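Sandmont Records Consolidation – Progress Report to the Funder
Reporting period ending May

Work on the transfer of tenancy and repair records from the Bozkurt Street office to the Sandmont archive continued throughout the period. The first 3000 files have been checked, indexed and assigned a shelf location. Of these, 19 were returned to the housing team with queries on missing signatures or duplicate reference numbers.

Two temporary clerks were appointed under the grant and report to Lahcen Benkirane. Training on the retention schedule was completed before indexing began.

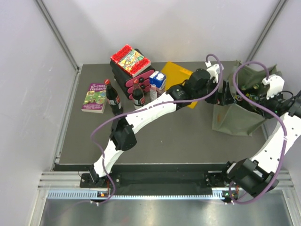 Will the remaining files be transferred within the approved budget?
Current spending is in line with the forecast, and no additional funds are requested at this stage.

The shelving contract with Sostetti was delayed by two weeks – the revised delivery falls within the next reporting period. Files awaiting shelving are held in the ground floor store, which is locked at 6 p.m.

Requests from tenants for copies of their records are still handled at Bozkurt Street. This service will move to Sandmont once the shelving has been inspected.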